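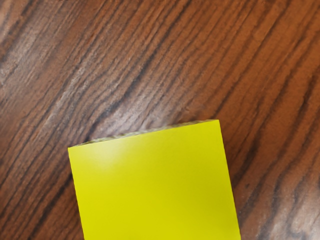
Yellow block on brown wood.

Journal > House and Furniture > Wood Care

On the Care of Wooden Tables

Posted by Tzu-hsuan Chow
25 shares | 3 comments

Readers of this journal have asked on several occasions for a statement of the author's practice with regard to wooden tables in daily use. The present entry is intended to meet those requests. It replaces the shorter note on polish published in February, which should no longer be relied upon, particularly in what it said about lemon oil.

The author's household maintains 3 wooden tables. The oldest came from a house clearance at Waltside and had been kept for years beside a radiator. The kitchen table was bought new. The remaining one, a narrow side table, was a gift from Fung-ping Wu on the occasion of the move to Bernport, and it has required more attention than the other two combined.

Before any work is undertaken, the existing finish must be identified. A drop of water placed on an underside edge will often be sufficient. Where the drop stands up and remains standing, the surface is sealed, in all likelihood with varnish or lacquer, and oil should not be applied to it. Oil cannot pass through a sealed surface. It will sit on top, collect dust and become sticky. The Waltside table was treated in this manner by a previous owner, and the removal of the resulting layer occupied the author for the greater part of a spring.

Where the drop sinks in and leaves a dark spot, the wood is open or lightly oiled and may be fed. The spot will fade as it dries.

Routine cleaning

For weekly cleaning, a cotton cloth wrung out in warm water is adequate. A small amount of plain dish soap may be added after a meal that has left grease behind. The cloth should follow the grain, and the table should be dried at once with a second cloth. Spray polishes containing silicone are not used in this household. They give a pleasing shine for a day or two and make any later refinishing considerably more difficult, as Yao-tsung Hsiao discovered when he attempted to revarnish a desk and found the surface covered in small craters.

Crumbs and grit should be lifted off before wiping. Most of the fine scratches on the kitchen table date from a period in which this was not done.

Oiling

The kitchen table is oiled in the fall and again when the heating is turned off. A thin coat is spread with a lint-free cloth, left for 15 minutes, and wiped back until no more comes away. A second coat may follow the next day. The most frequent error is to apply too much, in the belief that the wood will take what it needs. It will not, and the surplus dries into a gummy film.

Used rags must be laid out flat in the open air or soaked in water before disposal. Rags wet with linseed oil can catch fire on their own when left in a heap. This point was absent from the February note, and the author regrets the omission.
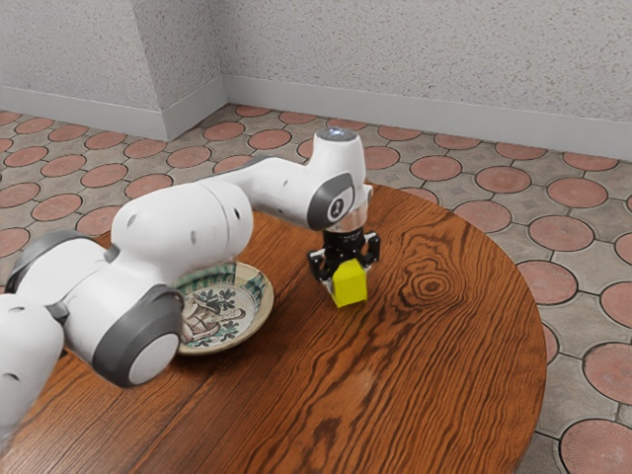 Round wooden table with a decorated plate and a yellow cube.

Marks and rings

White rings are moisture held in the finish and will frequently disappear without help. A week should be allowed. If the ring remains, a soft cloth and a warm iron on its lowest setting, applied for a few seconds at a time, may draw it out. Dark rings have reached the wood itself and usually call for sanding. One such ring remains on the Waltside table. It has been the subject of discussion in the household, and the decision for the time being is to leave it.

Ceramics deserve a particular word. The unglazed foot of a plate or bowl is a good deal rougher than it feels to the hand, and a dish pulled across the table will leave a curved scratch. Felt pads are suitable under pieces kept on display. For dishes in daily use, the family has been asked to lift them, with partial success.

Placement

Direct sun will change the color of most woods, some darker and some paler. Objects left in one position leave their outline. Cloths, lamps and bowls should therefore be moved from time to time. Dry winter air is the other concern, and a table with a solid top should stand well clear of radiators and stoves.

An account of the side table, including the repair of its split rail, is in preparation. The glue employed was recommended by Pui-shan Wei, and judgment is reserved until it has passed through a full winter.

3 comments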